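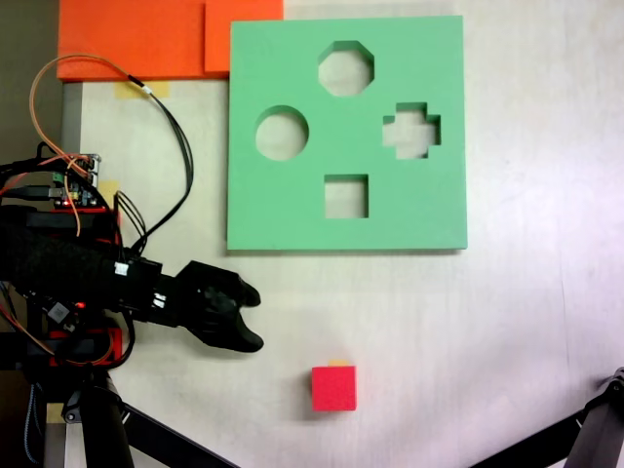

Green foam shape board with octagon, circle, cross and square openings, and a small red cube.

Foam Shape Boards and Sorting Pieces: Frequently Asked Questions
Wike Learning Materials Library

The questions on this page are those most often received at the lending desk about foam shape boards, loose foam blocks and the activity kits in which they are supplied. Borrowers with a question that is not answered here are asked to contact the lending desk before their loan begins.

GENERAL

What is a foam shape board?
A foam shape board is a flat slab of foam with openings cut through its full thickness. The user chooses a block, finds the opening that matches it and passes the block through or sets it in place. Our boards have no backing sheet, so the surface of the table can be seen through each opening.

Which shapes are included?
The shapes vary by board. The green board shown on this page has an octagon, a circle, a cross and a square. Other boards in the collection have a triangle, a star or an oval. The catalog entry for each kit lists its openings, and the same list is printed on the card inside the lid.

Who may borrow a kit?
Kits may be borrowed by schools, preschools, licensed home day care providers, therapists in private practice and any household with a current library card. Households may have one kit on loan at a time. Schools and preschools may request more at the discretion of the lending desk.

How many kits are available?
The collection holds 60 kits. Not all of them are on the shelf at once, as kits are held back after each return for inspection and cleaning. Demand is heaviest in May and again at the start of the school year.

What is the difference between a Perkum kit and a Destov kit?
Perkum and Destov are the library's own names for its two kit types. A Perkum kit contains one board and the blocks that fit it. A Destov kit contains a board, its blocks and a bag of additional foam pieces in other sizes, including longer slabs for building. The Destov kit is better suited to groups, while the Perkum kit is usually sufficient for a single child at home.

BORROWING AND RETURNING

How long is the loan period?
The standard loan period is 30 days. One renewal is allowed, provided that no other borrower has placed a hold on the kit. Renewals may be requested at the desk, by telephone or through the library account page.

May a kit be returned to a different branch?
Kits may be returned to the main library or to the Fillis branch. They may not be placed in an outdoor book drop. The lids open on impact, and small blocks have been lost inside the drop and under the carts.

May someone else collect a kit on my behalf?
Yes. The person collecting must bring your library card or a signed note bearing the card number. Staff cannot release a kit on the basis of a telephone call alone.

What happens if a block is missing when the kit is returned?
Report the loss at the desk. There is no charge for the first missing block on any loan. For further missing blocks, a replacement fee is applied to the account at cost. If the block is later found, it may be brought in at any time and the fee will be refunded in full, even if a replacement has already been cut.

A block turned up after I returned the kit. Which kit does it belong to?
You do not need to know. Bring the block to the desk or put it in an envelope marked "foam piece" with your name and card number. Ngozi Okonkwo, Materials Supervisor, keeps the record of incomplete kits and will match it.

SETTING UP

What kind of surface is best?
A plain, level tabletop is recommended. A light surface makes the openings easy to see against a colored board, which is helpful for young children and for users with low vision. A patterned tablecloth shows through the openings and can make the outlines difficult to read. If only a patterned surface is available, place a sheet of plain paper beneath the board.

The board slides when my child uses it. May I tape it down?
Masking tape may be used on the tabletop, either to mark the position of the board or to mark a place for each block to start from. Please do not apply tape to the foam itself. Even low-tack tape pulls at the surface when removed, and the edges of the openings are the first part to tear. A damp cloth or a sheet of non-slip shelf liner under the board will hold it well enough for most purposes.

Should all of the blocks be put out at once?
This depends on the user. For a first session we suggest one block, placed a short distance from the board with clear space on all sides. A cube is a good choice because it can be picked up from any side and its match is easy to find. Once the user is matching it with confidence, add a second block with a clearly different outline, such as the cross.

The circle and the octagon are often confused. Is this expected?
Yes. From a distance, or for a child who is still learning to attend to corners, the two look very much alike. It may help to let the child run a finger around the inside of each opening before trying the block. Some teachers set the octagon aside for the first few sessions and introduce it later.

Do the colors of the blocks match the colors of the boards?
No. Color and shape are kept separate on purpose, so that a user cannot complete the board by matching color alone. A red cube may be used with a green board. Where color matching is the goal of the lesson, ask for the colored card set, which can be added to any kit without a separate reservation.

How long should a session last?
The library does not set a session length. Halima Ekpo, who coordinates the preschool program, advises stopping while the child is still interested and leaving the board out on a low table between sessions if space permits.

SAFETY

Is there a minimum age?
The kits are intended for children aged 3 and over. Foam can be bitten through, and the smaller blocks are a choking hazard for younger children. Kits may be used with younger siblings in the room only where an adult is seated at the table throughout.

Does the collection contain latex?
No latex items are purchased for this collection. Borrowers with a severe allergy should bear in mind that kits pass through many households and classrooms, and that the library cannot certify what they have been in contact with.

What should I do if a piece has been bitten or torn?
Remove it from use at once, check that no fragment is missing and return it in a separate bag. Do not glue it. There is no fee for a damaged piece that is reported when the kit is returned — we would much prefer to know.

CLEANING AND STORAGE

How should the foam be cleaned?
Wipe the board and blocks with a soft cloth, lukewarm water and a small amount of dish soap. Wipe again with clean water and leave the pieces flat on a towel to dry. Pay particular attention to the inner walls of the openings, where crumbs and modeling clay tend to collect. Allow roughly 60 minutes for drying, and longer in humid weather.

May the pieces go in the dishwasher or washing machine?
No. Heat warps the boards, and a warped board will no longer lie flat. Bleach, alcohol wipes and scented sprays should also be avoided. All kits are cleaned by staff between loans, and borrowers are asked only to remove visible dirt before returning them.

How should a kit be packed?
Lay the board flat on the bottom of the box and place the blocks on top in the cloth bag provided. Do not stand the board on edge or press blocks into the openings for storage. Foam that is held under pressure for several weeks keeps the shape it was left in, and the block will then fit loosely. The longer slabs in a Destov kit go in last, along the side of the box.

Where should the box be kept?
Keep it indoors, away from radiators and direct sun. Sunlight fades the foam and makes the surface brittle. Please do not leave a kit in a parked car.

OTHER QUESTIONS

May I buy a board from the library?
Boards withdrawn from the collection are offered at the annual sale. They are sold as they are and may not come with a full set of blocks.

May I donate foam blocks or boards?
Donations of unused sets in their original packaging are welcome. Used foam cannot be accepted. Please write to Mateja Nikolovski, Collections, before bringing a donation to the building.

Is staff training available?
A short introduction to the kits is given to school and preschool staff on request. Requests should be addressed to Binta Chukwu, Outreach, and should state the number of staff attending and the ages of the children they work with.

Is this page available in large print?
Yes. Large print copies are kept at the main desk and at the Fillis branch.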